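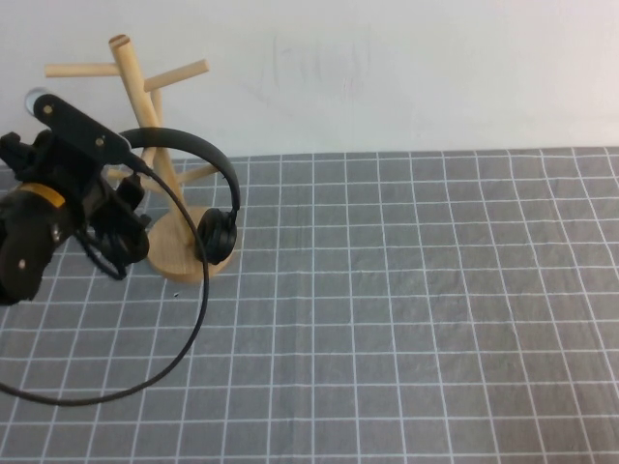
Home | Open roles | Sites | Contact

Robot operators wanted, Lurstead site

Wovitz is hiring again. Part time, paid hourly, no degree, no coding. You drive a robot arm by remote control and show it one small household job, over and over, till we have enough good runs. Current set is headphones on and off a mug tree. Next up: cups, then probaly hangers.

What we need from you
- steady hands and patience. 50 runs a shift is normal once you're up to speed
- OK sitting for long stretches, short breaks in between
- able to say "that one was bad" and mark it bad. Please dont save sloppy runs
- gaming or crane or sewing experience all welcome, none required
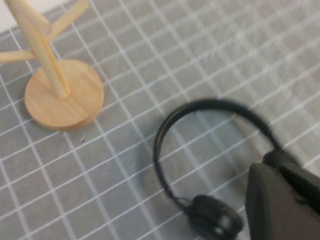
Headphones task, wrist view.

Training is 13 paid hours. First part is hand guiding, you move the arm yourself and get a feel for the joints. Then the remote controls. Most people find the cable on the headphones harder than the headphones. Go slow, keep the grip light, start over if it snags.

Shifts are mornings or evenings, pick one and stick with it. Goal for this set is 200 clean runs per operator. Contract goes through October, could be longer.

Lurstead, Van Wyk building, room 123. Buzzer sticks, push hard. Street parking only.

To apply: short note to Sławomir Zawadzka at the front desk or thru the form. Say which shift, and when you can start. No cover letter. Closes 31 January 2026, sooner if we fill up.

We use cookies to keep this site working. Accept | Settings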